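They sacked the gaffer at half past four. I was in the kit room. Heard it off the radio like everyone else.

Three seasons. 101 points in the last one and Warkville up as champions, and now seventeenth, and out. Statement on the website, four lines, his name spelt wrong in one of them.

He came in at five. Coat on already. Stood by the door.

"You packed for Flollmont?"

"Nearly."

"Well. Carry on."

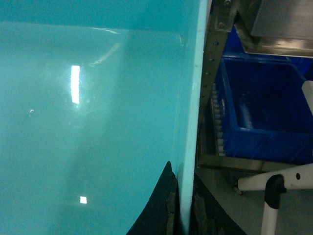 I carried on. Socks, shorts, the spare keeper's top. Forty bibs, folded, becuase he always wanted them folded. I kept my eyes down on the work. Lights shining back up at me off that turquoise plastic, one big white glare of them, and I thought, if I look at the glare I won't have to look at him. He knew. He'd done it himself, he said, years back at Denley, when their man went. Stared at a boot for ten minutes.

"Who's taking them Saturday," I said, then felt sick for asking.

"Spahić, I'd think. Till they get somebody."

"He'll play three at the back."

"He will. And he'll lose."

He laughed then. Proper laugh. Got his whistle out of his pocket, looked at it, put it on the shelf. Picked it up again.

"Is this mine or the club's?"

"Yours."

"You sure?"

"I do the list. It's yours."

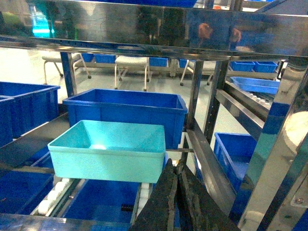
*Turquoise in front, royal blue behind. Both empty.*

After he'd gone I rang my sister and couldn't say anything useful. She asked was I next. I said they never sack the kit. She said they sacked the tea lady. True.

Coach left at six. Spahić up front in the gaffer's seat, trying not to lean back in it. No music. Someone had a bag of crisps and ate them one at a time, very slow, so as not to crunch.

Past the Denley turning my phone went. Him.

*Left keeper's gloves on the radiator. Dont forget.*

I had forgot. Went down the front and asked the driver to turn round, and Spahić said no, we're late as it is, then he asked who'd sent the message. I showed him.

He read it twice, I think.

"Turn round," he said.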